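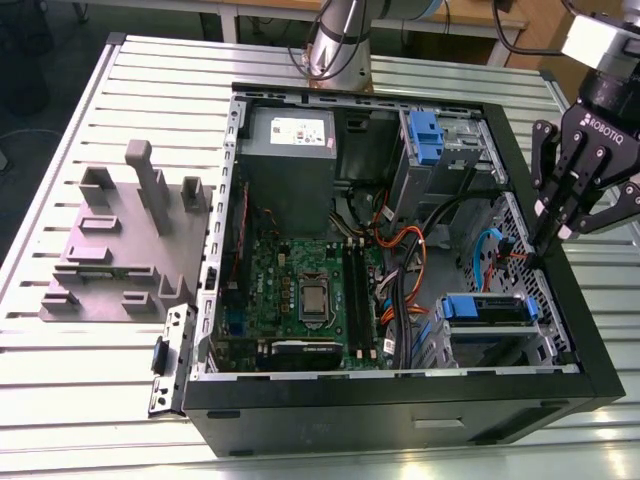 전원을 끈 뒤에도 팬이 한동안 도는 것은 고장입니까?
고장이 아닙니다. Reltov 42 흡음 캐비닛의 팬은 내부 온도가 내려갈 때까지 계속 돌고, 그 다음에 스스로 멈춥니다. 보통 5분 안에 조용해집니다.

Reltov 42 흡음 캐비닛
제조: Gerlach
주문 번호: 892

Reltov 42는 사무실 안에 장비를 두어야 하는 작은 회사를 위한 캐비닛입니다. 따로 기계실이 없는 곳, 예를 들면 설계 사무소나 녹음실, 치과 접수대 뒤쪽에서 많이 사용됩니다. 앞문과 뒷문에는 Akuseck 흡음재가 들어 있습니다. 공기는 아래에서 들어오고, 꺾인 통로를 지나서 위로 나갑니다. 통로가 꺾여 있기 때문에 소리가 밖으로 곧바로 나오지 못합니다.

색상은 진회색과 흰색이 있습니다. 흰색은 5월부터 주문을 받고 있으며, 진회색보다 납기가 조금 깁니다. 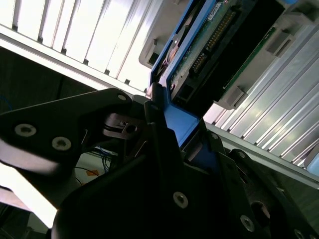 Fabrice Jacquet
제품 담당, 10/6/19

저는 이 캐비닛을 제 책상 옆에 두고 2년 넘게 사용하였습니다. 처음에는 문이 무겁다고 느꼈습니다. 지금도 무겁습니다. 그러나 문을 닫은 상태에서 전화 통화를 할 수 있으므로 저는 이 무게를 받아들입니다. 문을 세게 밀지 마시고, 손잡이를 잡고 끝까지 눌러 주십시오. 고무 패킹이 제대로 붙지 않으면 흡음 효과가 많이 줄어듭니다.

설치 장소에 대하여 말씀드립니다. 뒷면은 벽에서 한 뼘 이상 띄워 주십시오. 카펫 위에 놓을 경우에는 바퀴 대신 고정 발을 사용하시는 편이 좋습니다. 윗면에는 화분이나 서류를 올리지 마십시오. 따뜻한 공기가 나가는 곳입니다.

필터는 앞문 아래쪽에 있습니다. 나사 없이 손으로 뺄 수 있고, 미지근한 물로 씻은 다음 완전히 말려서 다시 끼웁니다. 세제는 필요하지 않습니다.

기본 구성: 캐비닛 본체, 열쇠 2개, 고정 발, 바퀴, 필터, 설명서
별도 판매: Iseo 케이블 통로, 교체용 필터, 서랍형 선반

Iseo 케이블 통로는 이전 모델에도 맞습니다. 다만 이전 모델은 뒷면 구멍이 좁아서 플러그를 먼저 통과시킨 후에 덮개를 끼워야 합니다.

배송은 건물 1층까지입니다. 계단 운반이 필요하시면 주문할 때 비고란에 층수와 승강기 문의 폭을 적어 주십시오. 열쇠를 잃어버리신 경우에는 자물쇠에 새겨진 번호를 알려 주시면 같은 열쇠를 다시 보내 드립니다.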